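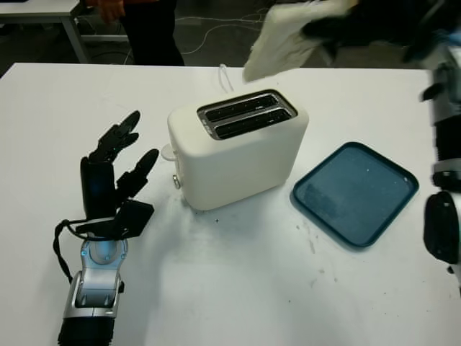
Low Water, Ruvcombe (linocut, edition of 70)

I've wanted to make a print of the creek at Ruvcombe ever since I first went down there with a flask of coffee and a sketchbook and got my boots stuck in the mud. It's a plain sort of place, I suppose. There's a slipway, a row of posts that used to hold up something or other, and a lot of sky. But when the tide goes out the channel leaves these long looping curves in the mud, and I kept drawing them, over and over, until my sketchbook was mostly squiggles and I figured I had better carve the thing!

Low Water is a four-color reduction linocut, which means I cut and printed it all from one block. You carve a little, print the whole edition in the lightest color, carve some more away from the same block, print the next color on top, and keep going until there's hardly any lino left. You can't go back and print more afterward. Once the last color is down, the edition is whatever you have on the drying rack. I love working this way, even though I spend half the time scared to death that I've carved out something I needed (I did, in the second layer, and there's now a small pale bird by the third post that I never planned. I've gotten very fond of the bird).

The colors

The first layer is a warm, milky yellow that you mostly see in the sky and in the wet streaks of the channel. After that comes a soft gray-green, then a brown with a good bit of purple in it, then a blue that's so dark people take it for black until they see it by a window. I mixed that last one on a Saturday morning and had to mix it again after lunch when I ran out with a stack of sheets still to go. I matched it as closely as I could, but if you put two prints side by side you may see that one is a touch warmer. They're hand printed, so they all have their little differences.

The paper

I printed on Perholm, a heavy off-white cotton paper with a bit of tooth to it. I tried a smoother sheet first and the yellow just sat on top looking like custard. Perholm drinks the ink in more, and you get a slightly grainy texture in the big flat areas that I think suits mud very nicely.

The edges are torn, and I've left a wide margin all the way around so that you can float the print in a frame or put a mat over it, whichever you like better. The printed area is 10 inches square.

The press

All of it went through my old Duggan, the etching press I bought from a school that was clearing out its art room. It weighs more than my car (it feels like it, anyway) and it squeaks on every turn, but the pressure is lovely and even from one side of the bed to the other.

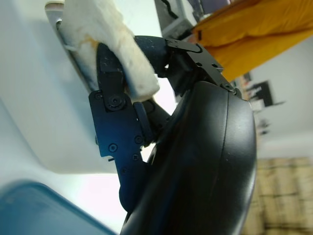

I did burnish a few of the early proofs by hand with a wooden spoon, and I liked the softer look, but my wrist didn't, so the numbered edition is all Duggan. The spoon proofs aren't for sale. One of them is hanging in my hallway and my friend Anathi Motaung claimed another before it was even dry. She's the one who told me to leave the sky alone when I wanted to add clouds, so it seemed only fair.

Framing

I sell it unframed, because shipping glass gives me nightmares. If you're having it framed locally, ask for a spacer so the ink isn't touching the glass. I've tried it in pale oak and in a thin black frame. The oak gets my vote, but my brother says the black looks more grown-up, so take your pick. Keep it out of strong direct sun, please, even behind UV glass.

Price and shipping

$237, signed, titled and numbered in pencil under the image. If you'd like a particular number, ask me and I'll tell you whether it's still here.

I ship flat between two stiff boards, wrapped in glassine and then in a ridiculous amount of tape. I pack everything myself, so give me a few days, and longer in November when I'm getting ready for the winter open studio.

There's a companion print on the way called Wadato, after the old boat that sits on the slipway there. I've only cut the first layer so far. Drop me a note through the contact page if you want to hear when it's done, and tell me if you'd like a matching number to go with your Low Water. I'll hold one back for you.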